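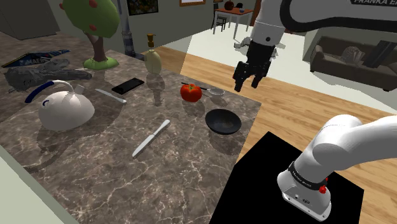
Marble benchtop, toy apple tree up the back.

Posted in March by the Kemomeo kitchen diary

Right, benchtops. Week 12 of the reno and I still haven't picked one. Went out to the Flununden yard again, came home with more samples and a headache.

Marble is what I want. Have wanted it since before we bought the place. But everyone who has it says the same thing - lemon juice, red wine, one tomato left overnight and you've got a mark for life. Sealing helps a bit. Not enough for how we cook.

Clument quoted $400 for the templating alone, then another $1,000 if we want the sink cutout polished. Lungu were cheaper but their colours are all a bit grey for me, and teh wait is 29 days. Plus delivery. Plus somebody has to be home.

So, laminate? Had it growing up, it was fine. Mum put hot pots straight on it and there was a brown ring near the stove for my whole childhood. Kind of fond of that ring.

Other option is timber. Lovely under your hands, needs oiling, I know for a fact I will not be oiling anything. Still haven't oiled the deck.

Tiles are out. Grout. No.

Meanwhile we're doing dishes in the laundry tub and dinner is toast, or eggs on toast if someone's organised. Plumber wants an answer by the end of the month and I keep changing my mind in the shower.

Leaning marble, the brownish one. Ask me again tomorow. More when the splashback samples come.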